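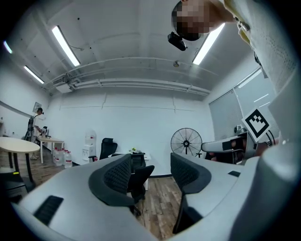
Zomar is an action role-playing game for personal computers, developed by Comness and set in the flooded kingdom of Tikell. It is played from an overhead view, alone or in groups of up to three, and is built on the familiar loop of clearing areas, collecting equipment and raising a character's level. The game is mostly discussed for its skill system, the Lattice, and for the gap between what the developer's updates said the Lattice would do and what players found in it.

Gameplay

The player picks one of three classes at the start: the Warden, the Reed Witch or the Diver. Each class has its own weapons and a short opening quest, after which all three join the same main story. Promotional material called the classes "three complete games in one." The claim is hard to support. Apart from the opening quests, the maps, enemies and boss fights are the same for every class, and most of the dialogue is shared.

Combat uses two resources, breath and resolve. Breath refills by itself and pays for ordinary attacks. Resolve is earned by taking or blocking damage and pays for the stronger skills. In practice the Diver has so many ways to restore breath that the resource stops mattering by the middle of the story, a point raised in testing and left alone at release.

Water levels in each area rise and fall on a timer. At high water some paths close and others open, and certain enemies appear only then. The developer described the tides as "reshaping the world." Most areas have two states, high and low, and the change between them is a short fade to black.

The Lattice

The Lattice is a single board of 393 nodes shared by all classes, each of which starts from a different corner. Every level gives one point, and a few quests give more. Nodes fall into two kinds:

Minor nodes raise a number, such as damage, armor or the rate at which breath refills.
Anchor nodes change how a skill works, for example by turning a thrown weapon into one that returns.

The figure of 393 was used heavily before release as evidence of depth. It includes 282 minor nodes, many of which repeat the same small bonus in different parts of the board. Players who mapped the Lattice also noted that several anchor nodes affect skills belonging to only one class and sit too far from that class's corner to be worth the points.

Points can be moved for a fee in silver that grows with the character's level. Comness argued that the fee made choices "meaningful." Critics of the system answered that a player can't make a meaningful choice about a skill before trying it, and that the main effect was to send people to copy a finished build from a guide. The fee was cut in the first large patch and dropped entirely below level 30. It remains in place above that, where it costs the most.

Endgame

Finishing the story unlocks the Apaza, a chain of sealed vaults beneath the capital. Each vault is put together from prepared rooms, and the player adds seals to raise both difficulty and rewards. Seals may remove healing, speed up the tides or add a second boss.

Comness stated that the vaults would offer "endless" variety. The rooms are drawn from a fixed set, however, and the rewards stop improving well before the hardest seals, so there's little reason beyond personal satisfaction to go further. A leaderboard records the deepest vault reached. It was reset twice in its first season after players found ways to skip the tide timer, and the earlier results weren't kept.

Development

Comness published regular updates during production, usually one per quarter. The September update was the longest and introduced enchantments, which let a player move one property from an item to another. As first described, any property could be moved. The released version excludes unique items, set items and anything with an anchor bonus – in other words, most of what a player would want to move.

The same update promised trading between players. No date was given, and later updates referred to it only as being "under discussion." A patch on 2019-10-08 added a trading tab to the town menu, but the tab was inactive and was hidden again in the next patch. Comness gave no explanation.

Reception

Opinion among players was divided. The pace of combat and the sound design were widely liked, and the early areas were often called the strongest part of the game. Complaints centered on the Lattice, on repeated rooms in the Apaza and on items that differ very little from one another.

The size of the audience is disputed. Comness spoke of a "large and growing community" but released no sales figures. Fan-run trackers put the usual evening peak at around 4,000 players, a number that depends on counting public groups and leaves out people who play alone. It should be treated with caution, as should the developer's own wording.

See also

Tikell (setting)
List of Lattice nodes
Apaza seals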